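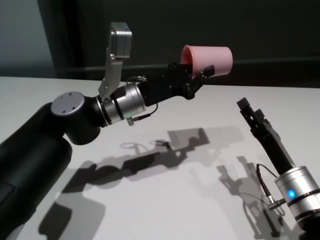 Ticket 1369: Start sheet and live scores out of step, club golf day

Opened by: Josiane Roussel, competitions desk, Husico Golf Club
Assigned to: Bindu Kaimal, Promitz support
Product: Plokovon scoring, club edition
Status: Resolved

Problem reported

The leaderboard for the November Policarpio Trophy is showing wrong totals for players who started on the 10th tee. Players who started on the 1st are fine. Gross scores look right on the cards but the net scores on the public page are too high or too low by a shot or two. Format is 18-hole stableford, two-tee start, full handicap allowance.

It also takes a long time for a score to appear on the clubhouse screen. Members are complaining at the bar.

Josiane Roussel, 10:40
I have re-entered one card by hand and the total came out the same, still wrong. I have not touched the others.

Bindu Kaimal, 11:05
Thanks. Please leave the rest of the cards as they are for now. Can you tell me:
- whether the stroke index was changed after the draw was published
- which tee set is on the start sheet for the 10th tee groups
- whether the markers are using phones or handing in paper cards

Josiane Roussel, 11:20
Stroke index was updated last month when we swapped the 4th and the 13th. Tee set says White for everyone. All on phones except the last group, who are on paper.

Bindu Kaimal, 11:50
I can see it now. There are two copies of the course in your account. The 1st tee groups are linked to the new one and the 10th tee groups to the old one, so they get their shots on the old holes. Anyone whose handicap falls between the two indexes gains or loses a point.

Steps to put it right:
1. Pause live scoring from the event page. Scores already sent are kept.
2. Open Start Sheet, then Groups, and select all 8 groups on the 10th tee.
3. Change Course to the copy with the newer date.
4. Save, then press Recalculate once. Wait for the green tick.
5. Turn live scoring back on.

Josiane Roussel, 12:15
Done. Totals have changed for five players and they match what I get on paper. The screen in the clubhouse is still slow – up to 800 seconds for the last score.

Bindu Kaimal, 12:30
That is a separate setting. Under Displays, the refresh is set to 3000 seconds. Change it to 60 and reload the browser on the clubhouse machine.

Josiane Roussel, 12:45
Working. Scores are coming through within a minute or so. Can the old course be deleted?

Bindu Kaimal, 13:00
Archive it, please. Last season's results still point to it and deleting would blank those cards. Closing this ticket – reply here if it comes back during the afternoon groups.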